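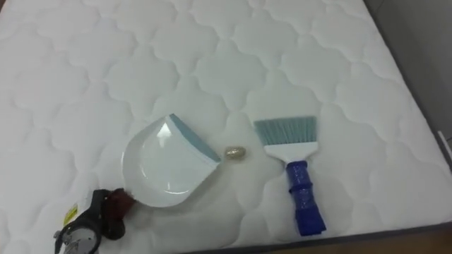 quiltline
Posted 22 Jan 2020
Dry debris on quilted tops is the part of mattress care that the manuals skip, and I would like to compare methods. Ours is a white double with a scalloped quilting pattern and a dark grey border, bought as a Tavares from the Edville outlet, and it gets stripped every February and August. Crumbs and grit settle into the seams and stay there. I have stopped using the vacuum for the first pass and gone over to a hand brush and a dustpan with a rubber lip, the set with the teal bristles and the teal strip. Larger bits such as the little gold ball between the pan and the brush are no trouble. Fine material in the stitching is where I lose time. Does anyone have a stroke pattern that works along curved seams? Straight passes from head to foot leave a good deal behind.

borderstitch
Work inside one panel at a time. Put the pan flat at the low side of the panel, press the lip down with the heel of your hand until the fabric dips slightly, and sweep towards it in short strokes. With long strokes the bristles ride over the puffed part and miss the seam altogether.

Damp_Course
I would not use a brush at all. Stiff bristles raise the surface of a knitted cover, and once it has pilled it holds more dust than before. Vacuum with the upholstery head, suction at the lowest setting, 2 passes at right angles. Is your cover knitted or woven?

quiltline
Woven, according to the label. I have seen no pilling so far. The bristles are dense and cut straight across, which may spread the load a bit.

Damp_Course
Woven is more forgiving. I would still vacuum first. All you are doing with the brush is moving fine dust from one seam to the next.

borderstitch
Disagree on the order. If there is grit on the top, the vacuum head drags it across the fabric before it lifts it. Brush for grit, vacuum for dust. I did it the other way round for years on a Miline and the cover went grey along the line where the head turned.

saltglaze
The lip matters more than the brush. A hard plastic edge sits on top of the quilting and everything goes underneath it. Rubber follows the surface if it is soft enough. Mine went stiff after a couple of winters in the shed. Wash it in warm water with a drop of washing-up liquid and dry it flat.

Also, keep a separate set for the bed. A brush that has done the kitchen floor will leave marks on a white cover, usually grease.

quiltline
Separate set, yes. It lives in the airing cupboard.

Tried the one-panel method on half the top this afternoon. 20 minutes for that half, against 8 or so for straight passes, but the seams are visibly cleaner. I will do the other half with the vacuum first, so that there is a comparison.

Damp_Course
Fair test. Use a clean bag or empty the cylinder beforehand, otherwise you cannot tell what came out.

tickingandtwill
Has nobody mentioned the border? On ours most of the debris collects where the top panel meets the side, under the piping. Neither tool gets in there. I use a dry 2 cm paintbrush, then the crevice nozzle held just clear of the fabric.

borderstitch
Paintbrush is good. Natural bristle, not nylon, which builds up static and the dust clings to it.

saltglaze
Never had that trouble with nylon. It depends how dry the room is.

quiltline
Second half done, vacuum first. The cylinder had grey fluff in it and very little grit. Brushing afterwards brought up a fair amount of sand from the seams, so the vacuum was not reaching it at that setting. I did not try a higher one. Border still to do, and I have a paintbrush somewhere.

Damp_Course
Try it one setting up before you write it off. The lowest on mine may not be the lowest on yours.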